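Flinoro, evening, June

I came home at 9 and I should sleep, but if I do not write this now I will lose half of it. Yesterday I already lost the order of two things and had to look in the log for them.

The day began badly. The cell did its reference run at 7:30 and stopped at the third point with the force alarm. I cleared it and it stopped again at the same point, so it was not chance. The third point is the one where the gripper touches the side of the reference block, very slow, and the controller compares where it thinks the block is with where it was last week. I have written here before that I do not like this routine. It tells you that something moved but it does not tell you which thing. It can be the block, or the bench, or the fingers, or the arm itself.

I started with the fingers, the cheapest. I took both off, cleaned the seats with a dry cloth and put them back with the small torque key. One screw on the left finger was not tight. I would not say it was loose, it was in between. I was happy for five minutes because I thought I had found it. Then I ran the reference again and the alarm came at the same point.

Then the camera module. It is held on the gripper by a bracket, and if somebody pushes against the bracket during cleaning, the picture shifts and all the corrections from the camera are wrong by the same amount in the same direction. I put the calibration board on the bench and let it take the 36 poses. This takes long, and you cannot do much in between because if you walk hard on the floor near the bench the numbers get worse. So I sat and drank my coffee and did not walk. The result was good, even better than in May. So it was not the camera either, and I had used the morning until almost 10.

In the end it was the bench. I am ashamed a little because the bench is the first line in the checklist, and I wrote the checklist. One of the feet had turned up, I think from when we pushed the bench back after the floor was washed. The spirit level showed it immediately. I put the foot down, locked the nut, and drew a line with the paint marker across the nut and the foot so that next time I can see with my eyes if it has moved. Then I marked the other feet also. Reference run passed at all points, first time.

I wrote it in the book as "bench foot, my mistake, checked last instead of first." Murthy reads the book every month and they like when the cause is written clearly. For them it is important because they pay for the cell by the hour that it works, and this morning it did not work for 2 hours and something.

After lunch I could do what I had planned for the whole day, which is the new approach path for the memory modules.
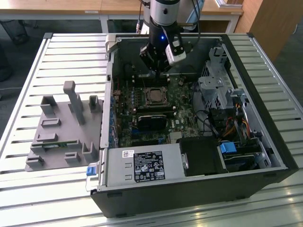

The trouble with memory modules is that the path which is good for one case is bad for the next. Fleno, the software for the paths, wants one safe height above the case, and from this height it goes straight down. With a tower lying on its side this is a nice idea until you look at what stands up around the board. In the one I used today the drive cage is on the right, and the power cables hang beneath it and beside it in a bundle, orange and yellow and red, and the graphics card lies across the board below the socket. The memory slots are above the socket, so from that side I have space, and I brought the arm down over the upper part of the board first and only then let it make the small movements. The old path came in from the side of the cage. I do not know why I made it like this last year. Probably the test case then had no cage.

I stopped the arm over the top row of slots and stayed there a long time, jogging it a very little in each direction and looking from the side with my cheek almost on the bench rail (with the enable switch released, of course). The fingers are wider than I remember each time. On paper there is enough space between one slot and the next. But the cables of the arm pull a little when the wrist turns, and then the fingers are not quite where the paper says. I made the wrist turn happen higher, before it goes down, and after this the pull was already finished when the fingers arrived near the slot.

I saved this as a new path and did not overwrite the old one. Last winter I overwrote one and needed it back two days later, and I will not do this again.

Then the speed. The last part down to the slot was at 13 millimeters per second. I wanted to make it slower for the tests and faster later, but Flotine, our supervisor program, has its own opinion and says every step under a certain speed is a "hold" and starts the hold timer. When the timer ends it thinks the arm is stuck. So at slow speed it gave me a stuck warning on an arm that was moving perfectly well. I looked in the settings for a long time. The timer is not under motion, where a normal person would look, it is under safety and then under operator notices. I made it longer and wrote the old value on the tape on the side of the monitor. The tape has now so many values that I should make a clean one.

I did the dry approach many times, without closing the fingers. Down, stop, up. I want to believe the arm before I let it take hold of anything. The force values on the way down were flat, with one small bump always at the same height, and I thought first that a finger touched a slot latch. I put a strip of thin paper there and it came out without a mark. So the bump is not contact. My guess is the brake in the second joint, because the bump is also there when I do the same movement in free air beside the case. I wrote the value down, and if it grows I will call for service. If it stays the same I will leave it alone.

The counter for the gripper shows 293 cycles since I greased the guides. It is far from the limit, but I opened the cover and looked anyway. The grease was clean. I took away one short hair, or a fiber from the cloth, I could not see which. I think I should change to the other cloths, the ones without fibers, even if they are expensive. I will ask for one pack only and see.

At 4 I changed one thing that I wanted to change since spring. The fixture tray beside the computer was made with the posts quite tall, so that the boards stand safe in the slots and do not fall. This was good thinking when the arm came from the front. With the new path the arm passes higher and more to the back, and I entered the tray again in Fleno as a forbidden zone, measured from the top of the tallest post plus a margin. Before, it was in the program only as a flat box, as if it had no posts. I got cold hands when I saw this. We were lucky with the old path. I measured each post with the caliper two times and entered them as separate bodies, and then the simulator refused one of my saved movements at once. It was the return movement, the one I never look at because the work is already finished. So now the return goes up first and then left.

I would like to print a lower version of the tray. The tall post could be shorter and still hold. But every new print means new measuring, and I have just measured, so it must wait.

Before going home I did the evening routine in the right order this time, bench first. Level good, paint lines not moved. Fingers tight. Camera bracket, I touched it with one finger only. Arm to the parking position, air off, controller to standby, not off, because after a full switch-off it wants the long warm-up and then I lose the first half hour tomorrow. I made the backup of the paths on the stick and also on the server. The stick was nearly full of backups from two years ago and I deleted the oldest ones.

For tomorrow I have on my paper: reference run, then the first real closing of the fingers on a module, with the lowest force. Then the same with a little more. If the module comes out straight I can send Murthy the new cycle time before the end of the week. If it comes out crooked, I must look again at the latches, because the arm cannot open them by itself and perhaps I do not open them far enough by hand.

My neck hurts from looking along the bench. I should bring the low stool from the storage room. I think this every time and then I forget it.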